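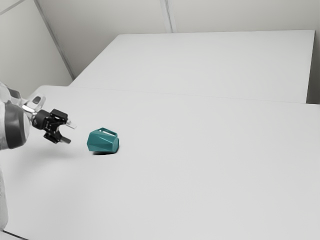
Idle hunting after camshaft swap, no codes stored

Posted by Delia Enache, August 7, 2023

The car is a four-cylinder with a Pilari stage 1 cam set, stock springs, stock injectors and a Fostach standalone ECU. The cams went in back in April. Since then the warm idle hunts between 700 and 1,150 rpm with a period of a few seconds. Cold idle is fine. It also settles if I switch the A/C on.

Already checked: cam timing (twice, with the engine turned over by hand between readings), intake smoke test, plug gap, fuel pressure. The throttle body was cleaned and the closed position relearned. Vacuum at idle swings with the rpm and averages lower than it did on the stock cams, as expected with more overlap.

The base map came with the ECU and was made for stock cams. I changed the idle target from 800 to 950 and left everything else alone. The wideband shows lean on the way down and rich on the way up. Is this a fueling problem or an idle control problem, and which table should I touch first?

3 replies

Bogdan Wilczyńska

Probably both, but start with fuel. With more overlap, some unburned oxygen goes straight out the exhaust at low rpm. The sensor reads that as lean, closed loop adds fuel, and the mixture goes over the other way. The idle valve is meanwhile chasing rpm with its own correction, so you have two loops fighting each other. Open them both and tune one at a time. 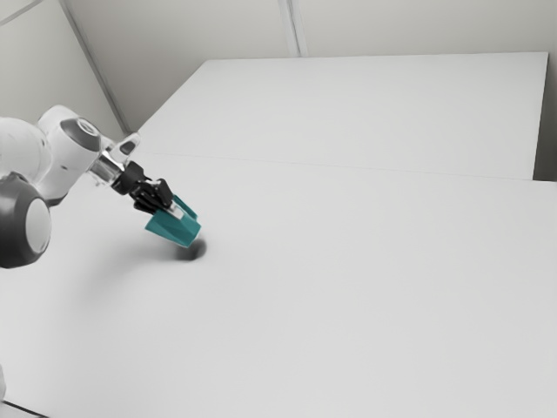

Order of work

1. Warm the engine fully, with the fan having cycled at least once.
2. Turn off closed loop fuel below 1,500 rpm.
3. Set idle control to open loop and fix the valve duty. On my Fostach, 31 percent held 950 rpm. Yours will differ, so move it in small steps.
4. Lock ignition timing at idle. Set the idle spark correction table to zero.
5. Adjust the VE cells around the idle point until the engine sits steady. Don't chase 14.7. Mine was happiest at 13.6.
6. Make the neighboring cells match. If the engine moves between two cells that disagree, it will hunt no matter what the valve does.
7. Put the spark correction back first, then the idle valve with the integral gain cut in half. Closed loop fuel goes back last, if at all.

The A/C clue fits. The extra load raises manifold pressure and puts you in a different row of the table. Log MAP with the compressor on and off and compare the VE numbers in those two rows — I expect a step there.

Kofi Aidoo

mine did this and it was the vacuum hose to the brake booster, cracked on the underside. new hose and it idled like stock. check that before messing with the map

Xiuying Tang

The smoke test should have found a cracked hose, though it's worth repeating with the engine hot.

One addition to Bogdan's list. If the injector dead time is wrong, step 5 will look good and then drift when battery voltage changes. Switch on the headlights and rear defroster with everything still in open loop. If the mixture moves by more than 2 percent, correct the dead time table before going further.

Also look at the log rate. At a slow rate the MAP trace will look smoother than it is, and the ECU may be sampling at a bad point in the intake pulse. The Nistor adapter plate has a restrictor for the MAP line, and a small inline fuel filter does the same job.

Delia Enache

Hose is good, checked it hot. There was a step of 9 between the two VE rows. I smoothed it and the swing is down to 60 rpm in open loop. Dead time is next.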